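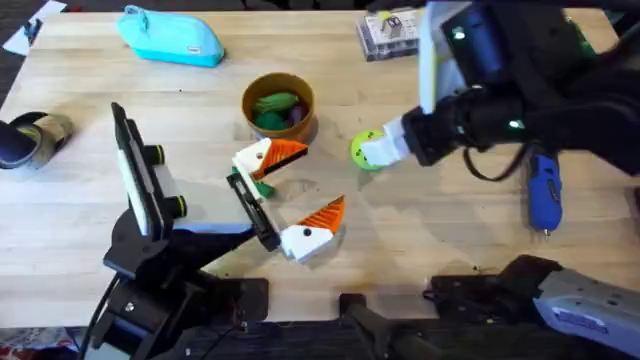

Arbeitstisch mit heller Holzplatte, Werkstatt Gostau

Über uns

Die Sprachschule Khokhar unterrichtet Deutsch für Menschen, die in einem technischen oder handwerklichen Beruf arbeiten oder arbeiten wollen. Unsere Räume liegen in Gostau, eine kleinere Zweigstelle gibt es in Zedow. Träger ist die Khokhar Bildung GmbH.

Angefangen haben wir mit einem Abendkurs für Schlosser und Elektriker, die ihren Abschluss im Ausland gemacht hatten. Die üblichen Lehrbücher halfen ihnen wenig. Dort lernt man, wie man ein Hotelzimmer bucht, aber nicht, wie man einen Mangel meldet oder eine Betriebsanweisung liest. Iman Hamdy schrieb deshalb eigene Arbeitsblätter, aus denen später unser Lehrwerk "Grikia" entstand. Es wird bis heute jedes Jahr im Januar überarbeitet und umfasst inzwischen 17 Lektionen. Der dazugehörige Wortschatz enthält 2.000 Einträge, geordnet nach Tätigkeiten: messen, prüfen, befestigen, bestellen, übergeben.

So unterrichten wir

Jeder Kurs besteht aus zwei Teilen. Vormittags wird im Seminarraum gearbeitet, mit Grammatik, Hörtexten und Schreibübungen. Nachmittags geht es in die Werkstatt. Dort sprechen die Teilnehmenden Aufgaben miteinander ab, lesen Pläne und schreiben am Ende ein kurzes Protokoll. Korrigiert wird erst nach der Übung - wer gerade erklärt, wie ein Teil montiert wird, soll nicht bei jedem falschen Artikel unterbrochen werden.

Wir bieten Kurse auf drei Stufen an: Grundstufe, Aufbaustufe und Prüfungsvorbereitung. Vor der Anmeldung steht ein Einstufungsgespräch. Es ist kostenlos und verpflichtet zu nichts. In Zedow findet derzeit nur die Grundstufe statt, die beiden anderen Stufen laufen in Gostau.

Das Team

Iman Hamdy, Schulleitung. Verantwortlich für Lehrplan und Lehrwerk. Sie unterrichtet weiterhin selbst, meist in der Prüfungsvorbereitung.

Lahcen Bouzid, Werkstattunterricht. Gelernter Industriemechaniker, hat seine Ausbildung teils auf Französisch, teils auf Deutsch gemacht.

Saskia McKinnon, Grundstufe und Einstufungsgespräche. Betreut außerdem die Zweigstelle Zedow.

Dalia Benmoussa, Aufbaustufe. Zuständig für die Hörtexte, die sie zum großen Teil selbst einspricht.

Alasdair Innes, Büro und Anmeldung. Bei Fragen zu Rechnungen, Bescheinigungen und Kostenübernahme bitte direkt an ihn wenden.

Zusammenarbeit mit Betrieben

Ein Teil unserer Kurse läuft im Auftrag von Firmen aus der Umgebung. Wir sehen uns vorher den Arbeitsplatz an und sammeln Formulare, Aushänge und typische Gespräche, mit denen im Unterricht gearbeitet wird. Interne Unterlagen bleiben beim Betrieb oder werden nach Kursende zurückgegeben. Auf Wunsch kommen wir auch ins Haus, sofern ein ruhiger Raum mit Tafel oder Bildschirm vorhanden ist.

Anmeldung

Die Termine der nächsten Kurse hängen im Eingangsbereich aus und stehen auf der Seite "Kurse". Bitte zum Einstufungsgespräch einen Ausweis und, falls vorhanden, frühere Sprachzertifikate mitbringen. Ein Wechsel der Stufe ist in den ersten zwei Wochen möglich, danach nur nach Absprache mit der Lehrkraft.

Stand: 26. Nov. 2023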